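Nonano Help Desk
Ticket: Free sample of novel shows the last chapter and not the first
Product: Nonano Book Builder, export for the Civham reading app
Status: Solved
Priority: Normal (raised to High by agent)

Opened by Maarja Koppel, Venckus
Sun 24 March, 9:12

Good morning,

I am writing for the small publishing house Venckus. We have prepared the e-book of a first novel, "The Horkthorpe Sisters" by Liis Liepiņa, with your Book Builder. The book itself opens correctly in Civham and all chapters are in the right order. The problem is in the free sample.

The sample should give the reader the first 2000 words. What it gives is the cover, then the title page, and then the epilogue. The epilogue is short, so after it comes the beginning of chapter 1, and then the sample stops in the middle of a sentence. For most books this would be a small embarrassment. For this one it is quite bad. The novel is built on the question of which sister has sold the house, and the epilogue answers it in the first line.

Steps to see the problem:

Open the Civham shop page of the book.
Press "Read sample".
Turn three pages.

What I expected: the prologue, "The Auction".
What I see: the epilogue, "Keys".

I have tried already:
Deleting the sample and making it again. Same result.
Changing the length of the sample. With a shorter sample, chapter 1 disappears and only the epilogue stays.
Opening the sample on a telephone and on a tablet. Both are the same.
Logging out and in.

We have sent the sample link to 40 readers who asked for early news of the book. I have written to them to wait, but I don't know how many have opened it already. Please tell me if I can at least hide the sample while you look at it. I could not find a switch for this.

With kind regards,
Maarja Koppel

Timo Hellwig, Nonano Support
11:40

Hi Maarja,

Ouch, sorry about that. I read the sample before I read your message properly, so I now know who sold the house.

To hide the sample: go to Sales, then Shop page, then Preview, and set it to "None". The change takes up to 30 minutes to reach Civham. I've raised the priority on this.

Could you tell me three things?

1. Was the book made from one manuscript file or from several?
2. Did you use the "Reorder parts" screen at any point?
3. Is this the first export, or was there an older version of the same book?

Thanks,
Timo

Maarja Koppel
12:25

Dear Timo,

Thank you for the quick answer. The sample is hidden now, I have checked it in the shop. And I am sorry that the book is spoiled for you. The middle part is still good to read when you know the end, the author will be glad if you try.

My answers:

1. From several. Our editor, Saulius Stankevičius, keeps each chapter in a separate file. The names of the files begin with a number. The prologue is 01, chapter 1 is 02 and so on.

2. Yes. The epilogue was written last, after a long discussion. In the first manuscript it was an opening chapter and it had the name 00_Keys. Saulius was of the opinion that the book gives away too much in this way, and the author agreed after some weeks. In "Reorder parts" I have pulled it to the end of the list. I did not change the file name, as on the screen it was in the correct place and I thought the name is only for us.

3. There was a version in December, which went to the printer and to a few reviewers as a PDF. It was never in the shop.

I understand that the name 00 looks suspicious. But then I don't understand why the full book is in order and only the sample is wrong. Does the sample not come from the book?

Regards,
Maarja

Timo Hellwig, Nonano Support
14:03

Hi Maarja,

That's very helpful, and yes, 00_Keys is my prime suspect. The sample is cut by a separate step which builds its own list of parts. It should read the order from your "Reorder parts" screen. I think it is reading the file names.

Could you try this before I bother the developers?

Go to Parts, click the three dots beside "Keys" and choose "Rename source". Call it 99_Keys. Save, then export with "Clean build" ticked. Leave the shop preview on "None" and look at the sample in the private test link, so readers don't see it.

Timo

Maarja Koppel
15:31

Dear Timo,

I have done this exactly in your order. The result is better but it is not right.

The sample does not begin with the epilogue any more. It begins with the prologue, which is good. But after the prologue comes chapter 3, then chapter 1. I have not seen this before the rename. I attach what the test link lists for the sample:

Cover
Title page
01_The Auction
04_Horkthorpe Station
02_Two Beds
(end of sample)

In the full book everything is still correct.

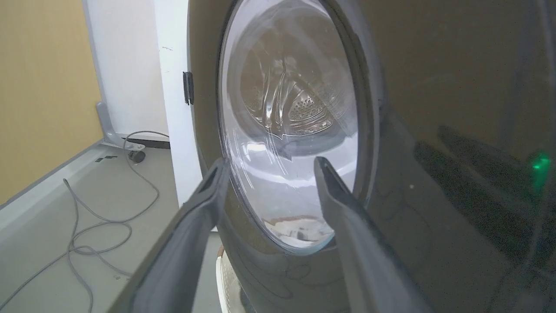
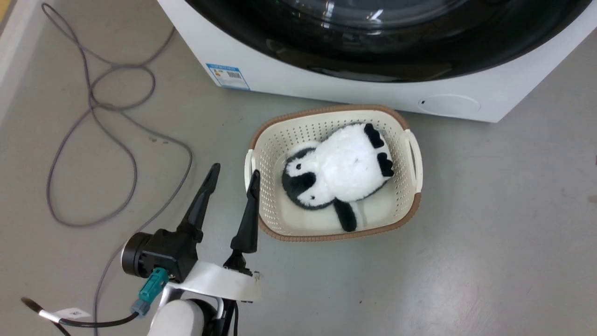 The chapter which jumps forward, "Horkthorpe Station", has one thing that the others do not have. I have compared them one after another. In the Parts screen it carries a small mark, "Start here", and the mark was on the epilogue before I renamed it. I have never placed it by hand. Also, each part seems to have one marker at its beginning and one at its end, like the cream basket on the floor by the white washing machine has a handle on the left end and a handle on the right end, and in chapter 3 I find only the beginning one. If the sample tool looks for the end marker and does not find it, perhaps it takes the whole part and puts it in a wrong place? I am a publisher and no programmer, so please take this only as my observation.

I did not touch the "Start here" mark, because I don't want to destroy something that you need to see.

Maarja

Timo Hellwig, Nonano Support
16:10

Hi Maarja,

Good call leaving it alone. And your observation about the markers is sharper than some bug reports I get from programmers. I've copied our export developer, Chun-yin Lau, into this ticket and given him read access to the project.

Timo

Chun-yin Lau, Nonano Export Team
17:22

Hello Maarja, hello Timo,

I had a look. There are two faults and they were hiding each other.

Fault one is ours. When a part is moved in "Reorder parts", the full export uses the new order but the sample uses the order of the file names whenever a "Start here" mark exists. It shouldn't. I've confirmed it with a blank project.

Fault two is a damaged part. Chapter 3 has lost its closing marker. I can see a pasted block near the end of the chapter, a letter in italics, which brought in some formatting from a word processor. The closing marker got swallowed by it. When "Keys" was renamed, the "Start here" mark had no part to belong to and fell on the first damaged part it could find, which was chapter 3.

What to do now:

Open chapter 3 and select the letter in italics.
Cut it, then put it back with "Paste as plain text".
Apply the italics again with the I button.
Go to Parts and drag "Start here" to 01_The Auction.
Export with "Clean build".

Please keep the name 99_Keys until we've fixed fault one on our side.

Chun-yin

Maarja Koppel
18:48

Dear Chun-yin, dear Timo,

I have followed the steps. The private test link now shows:

Cover
Title page
01_The Auction
02_Two Beds
(end of sample)

This is correct. I have read it from the first word to the last one, and it stops in chapter 1 at the place where the younger sister finds the second bed made up. It is a good place to stop, although it is only luck.

I have three small remarks, for which I don't need an answer today.

First, the letter in chapter 3. I asked Saulius where it came from. The author sent it to him separately by e-mail, in a new version, and he pasted it in. So your explanation fits. The letter had also a slightly different kind of quotation marks from the rest of the book, which I would not have noticed without this. They are corrected.

Second, after "Paste as plain text" the empty line between the greeting and the letter was gone. I put it back by hand. Maybe it can be mentioned in your help pages, as in a novel such an empty line is a part of the text.

Third, the sample on the telephone shows the title page two times when the letters are set to the largest size. It is so with our other books too, so I believe it is a separate matter and I will open another ticket for it.

One question I do need answered. If I switch the preview on again, will the 40 readers with the old link see the new sample, or does the old link keep the old one?

Maarja

Timo Hellwig, Nonano Support
19:05

Hi Maarja,

The link stays the same and the new sample replaces the old one. The exception is anyone who saved the sample inside the Civham app for reading offline. They'll keep the old copy until they remove it and download again. We can't remove it from their devices, I'm afraid.

If you'd like, you can add a short note to the shop page: Preview, then "Message to sample readers". It shows once, on opening, when the device is online.

Timo

Maarja Koppel
19:37

Dear Timo,

Thank you, I have added the message. It says: "We have corrected an error in this sample. If you saved it before, please delete it and download it again." I did not write what the error was. A reader who has not looked yet should not become curious about the old one.

The preview is on again and I have tested it from the shop with my own account and with the account of the author. Liis has asked me to tell you that she is not angry. She said that in the first manuscript everybody would have known it on page one in any case, and she still thinks sometimes that this was the better book. Saulius doesn't share this opinion.

From my side the ticket can be closed. Please write here when the fault with the order is repaired, so I can give the epilogue a normal number.

With kind regards,
Maarja Koppel

Chun-yin Lau, Nonano Export Team
Follow-up note

Fault one is repaired in the current version of Book Builder. The sample now takes its order from "Reorder parts" with or without a "Start here" mark. Source files can be renamed freely. Projects exported earlier need one clean build to pick up the change.

The missing empty line after "Paste as plain text" is logged separately and is still open.

Ticket closed by Timo Hellwig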